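4.3 Lacing and fitting the shoe
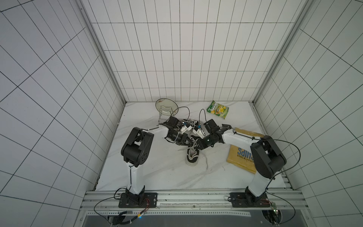 Fig. 7. Black sneaker with the laces loose, heel toward the front.

This section covers lacing a low sneaker from scratch and setting the lace length. It applies to the Plivard flat lace and to any flat lace of similar width. For round laces and boots with hooks, see section 4.5.

Before you start

Clear enough bench or floor space for the laces to lie out to either side. Work in good light. Black eyelets on a black upper are hard to find in the evening, and a missed pair means starting over.

You will need:
the shoe, clean and dry
one lace per shoe
a damp cloth
a lacing hook (optional)

Note: If the old lace is still in the shoe, take it out from the top pair of eyelets downward. Pulling it through from the toe end drags grit through every hole and wears the edges.

Fitting the lace

1. Set the shoe down with the heel toward you and open the collar. Lift the tongue and pull it forward so that it stands clear of the eyelets.

2. Run the lace through your fingers from end to end and take out any twists. Check both tips. A split tip can be wrapped with a small piece of clear tape.

3. Pass the tips down through the two eyelets nearest the toe, one on each side, so that the lace forms a flat bar across the outside.

4. Bring the tips together and pull until they meet. Both sides must be the same length before you go on.

5. Cross the left end over the right and feed each one up through the next eyelet from underneath. Keep the lace flat against the tongue.

6. Repeat to the top, crossing the same way each time. If the tongue has a centre loop, pass both ends through it when you reach that height.

7. Leave the last pair of eyelets empty if the wearer has a high instep. Otherwise use them.

8. Even up the tension from the toe to the collar. Pull each crossing snug with one finger — not tight, as the foot still has to go in.

Caution: Do not pull on the tips themselves. Grip the lace at least 20 mm back from the end. A tip that comes off cannot be pressed back on.

Checking the length

Put the shoe on and draw the laces up to a comfortable fit. Each free end should make a normal bow without touching the ground. If the ends drag, change to the next length down. The Prandeo and Gemton laces can be cut, but the cut end must be sealed before use. Do not cut the Plivard lace, as the weave opens up along its whole length.

Caution: Long laces lying loose on the floor are a trip hazard. Tie them or tuck them into the shoe when you set it aside.

Cleaning white laces

White laces mark quickly at the crossings. Take them out and soak them in 1000 mL of lukewarm water with a teaspoon of laundry powder. Rinse well and dry flat, away from direct sun. Do not use bleach on coloured laces.

Replacement laces are listed under part 147 in the Alhassan catalogue. Order 2 for a pair of shoes, as they are packed singly.

Lacing steps revised in December by Monique Tessier.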